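**Swim bag towels: is terry dead?**

**lapcounter40**
Ok so I'm back in the pool after years off (2000 yards a morning, please clap) and everybody on deck has those thin microfiber things now. I've got a plain old gray terry towel. It weighs a ton and takes up half my bag, but I love it! Am I missing out, or is this a gear fad?

**mossyoak_jen**
Fad. I bought a Filent microfiber one last August and it feels like drying off with a raincoat. Back to cotton after 2 weeks.

**Priltik_fan**
Hard disagree, you probably washed it with fabric softener. Those things are great if you leave the softener out, and mine folds down to the size of a sandwich. Try that with terry.

**mossyoak_jen**
Never used softener in my life lol. It just pushes the water around.

**lapcounter40**
See, this is what I was afraid of. My other issue is laundry, so maybe somebody can help while we're at it. Terry seems to hang on to everything.

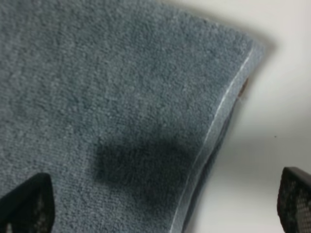

*gray terry, big dark smudge near the folded edge*

Do I just wash hot and hope?

**deckchair_dad**
Don't go hot until you know what the mark is. Heat can set a stain. I'd put a little dish soap on it, work it in with your fingers, let it sit, then cold wash and air dry. If it's still there, do it again before it goes anywhere near a dryer.

**Priltik_fan**
Or get a dark one and stop worrying. The navy Priltik is $40 and I've had zero complaints.

**mossyoak_jen**
$40 for a towel the size of a placemat!!

**deckchair_dad**
I'm with Jen on price, but I'll give microfiber this much: it's nice for travel. At home or at the pool I want 100 percent cotton and I want it big.

**lapcounter40**
Dish soap and cold it is. Keeping the terry for now, and I might grab a cheap thin one for the days I bike over.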